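Tables and Worktops: The Garow Street Workroom

Jadenora has rented the ground floor on Garow Street since the spring. The page collects notes on the tabletops we use there, with a picture of the one people ask about most. Members who want to build something similar at home should find enough here to start with.

The room has five work tables and a narrow counter under the window. The tables came from different places and do not match. Three of them are painted and get used for glue, dye and anything else that stains. The other two have bare-looking wood tops and are kept for cutting paper, sewing and laying out finished work.

Ama Abugri looks after the tables and wrote most of these notes. Akua Eshun added the parts on cleaning. Corrections can be left in the book by the door.

The pale table

The top was bought secondhand from Talukder, who were clearing a showroom. It came without legs. Silvia Michalík made the trestles over two evenings in November and set the height at the level of the window counter, so long pieces of cloth can run from one to the other. It is the first table you reach when you come in from the yard.

We have never been sure of the wood. Fumiko Kuroda thinks maple, and the color and the close grain would fit. The seller's label only said "hardwood, light."

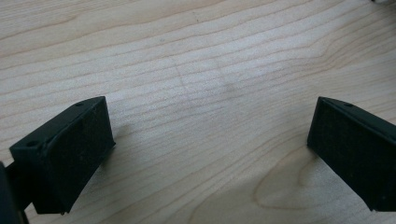 The pale tabletop, with the long grain lines and the rounded loop toward the lower right. There is a faint gray smudge near the middle.

The loop in the grain is the kind of figure you get where a board is cut through a growth ring. A few members use it as a landmark when they share the table, one person working on the loop side and one on the other.

The finish is smooth and fairly dull. We want to keep it that way, so please do not use spray polish. Wipe with a damp cloth, then a dry one. For gray marks, Akua suggests a soft white eraser first, worked along the grain. If that does nothing, leave it and write it in the book. No scouring pads and no sandpaper on this table, please.

Cutting mats are on the shelf below the counter. There are 20 small ones and 6 large. Use a large one for rotary cutters. Put them back flat, as they curl when they are stood on edge near the radiator.

The painted tables

These are easier to live with. The paint is ordinary floor paint and can be touched up from the can in the cupboard. Scrape off dried glue with the plastic scraper before you start on a fresh job. Dye should be wiped up while it is wet, though a stain on these tables will not upset anyone.

Mariama Ansah runs the bookbinding group on the longest of the three and asks that it be clear by 6 in the evening.

The window counter

The counter belongs to the building. Irons, kettles and hot glue guns go on the tiled end only. The lamp clamps came from Cirkumport and fit the front edge; they are too shallow for the tables.

More pictures will be added when the second wood table has been refinished.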